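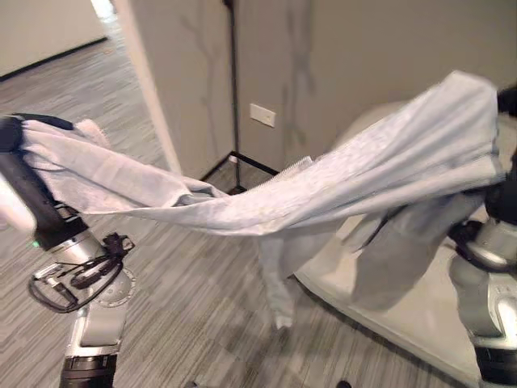

Towels gone stiff, softener yes or no?

zanele_p
Our bath towels come off the airer like cardboard. We're in a hard water area and I've been using Zerton liquid, full dose, on a 70 minute wash. My mum swears by softener but my sister says it ruins them. Who's right?

mangle_maud
Your sister. Softener coats the loops and they stop drinking up water. I gave it up last December and went over to half a cup of white vinegar in the drawer. Lovely towels since!

drumroll315
Sorry Maud, can't agree. Vinegar every wash is hard on the rubber seals, I had to replace mine on a Vero after 3 years. Halve the detergent and do an extra rinse, costs you nothing.

mangle_maud
Mine's a Lindqvist and the seal is fine, so there :)
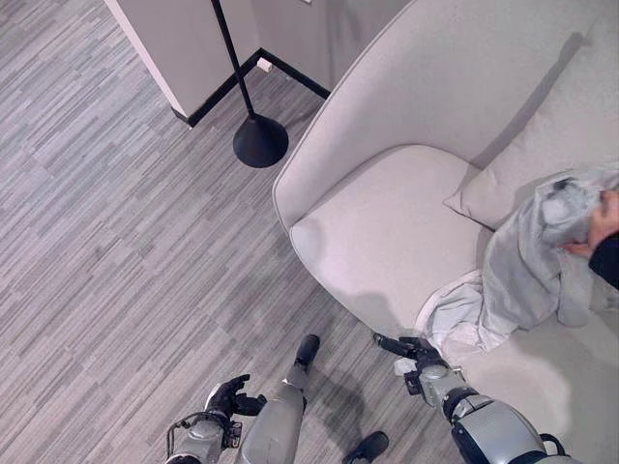 Page last changed: Thursday, 19:40

Suqin Ding
I'm with drumroll on the detergent, most people use far too much. But line drying is half the trouble. Give them a really good shake before they go up and another when they come down, or ten minutes in the tumble dryer if you've got one.

zanele_p
No dryer, tiny flat! Will try less liquid and the extra rinse first, then vinegar if that fails. Does the shaking really do anything?

Suqin Ding
It does for mine. Snap them hard, both ends.

drumroll315
Upsets the cat though.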